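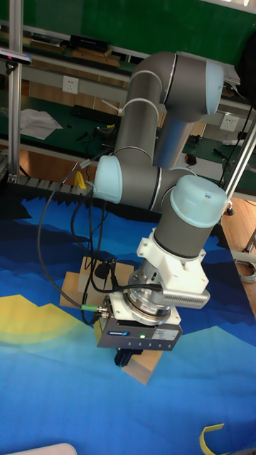 Trimo Baby Product Reviews, data card

Trimo is a set of 1,000 short parent reviews of baby care products: swaddles, bibs, bottle brushes, crib sheets and changing pads. The reviews were written for the Prarham online store and are shared with the store's permission.

Files

reviews.csv has one row per review
products.csv has one row per product, joined on product_id
splits.txt lists the review ids for training (900) and testing (the rest)

Fields

review_id, product_id, stars (1 to 5), child_age_months, text, would_buy_again (yes, no, blank)

child_age_months was typed in by the parent and is blank in 200 rows. Values over 30 were set to blank as well and are included in that total.
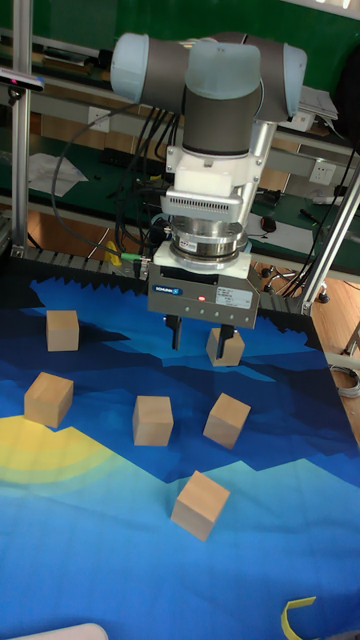 Cleaning

Order numbers, email addresses and children's names were removed by hand. Spelling was left alone. Two Sollex bottle brushes were sold under one listing until April, so their reviews share a product_id.

Known problems

Swaddles are over-represented. Picard crib sheets changed size partway through, and older reviews complain about a fit that no longer applies. Do not use the star ratings to judge product safety.

License

Free for research and teaching. Ask before any commercial use.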